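Supplement users and doubters wanted, Trolside

Most people who swallow a vitamin every morning couldn't tell you what it has done for them. I couldn't either, and I took them for years. The Dallden study wants to hear from 60-odd households' worth of people like us, and from those who think the whole business is a con.

We are looking for adults living in Trolside or Grurno who will keep a diary for 5 months. You write down what you take, what it cost, how you slept and whether you felt any better. Half of you will be asked to stop taking everything in the second month. Please don't apply if you take anything on a doctor's orders.

An earlier round, run by post, had 1,626 people sign up and 767 finish. I don't think much of those results. The keenest people stayed and the bored ones left, and you can guess which lot reported feeling wonderful. We would like more bored ones this time.
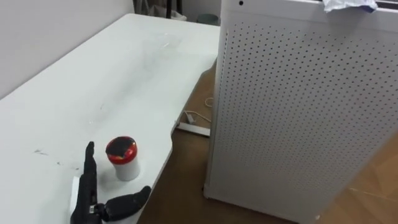
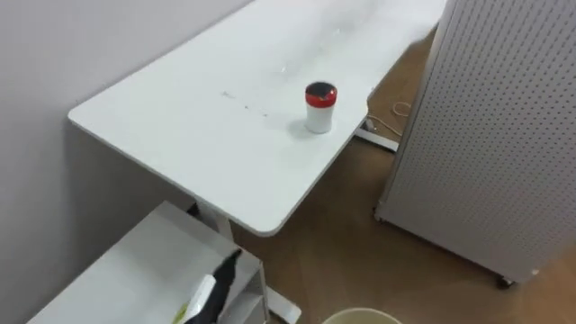
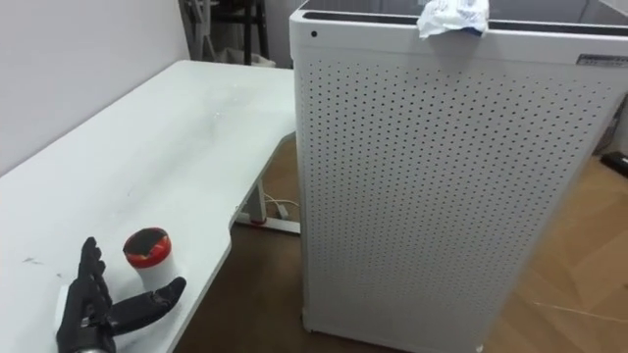

You will need to come to the Kartha building twice, once at the start and once at the end, for a talk lasting under an hour. There are no blood tests. We won't sell you anything, and no supplement maker is paying for the work – I asked to see the accounts before I agreed to run it.

Payment is a flat sum at the end, plus bus fares. It isn't generous. You get the same amount whether your diary says the tablets changed your life or did nothing at all, so there is no point in being polite.

The diary comes on paper or by email. We tried an app and people hated it. Entries can be short, and "forgot" is a perfectly good entry. What we can't use is a month filled in from memory the night before.

You should be over 18 and able to write in English. Shift workers are welcome, and so are couples, though you'll each need your own diary.

To apply, write to Agnes Leckie, Dallden study, Kartha building, Trolside, by the end of April. Tell us what you take, if anything, and why. "My sister told me to" will do.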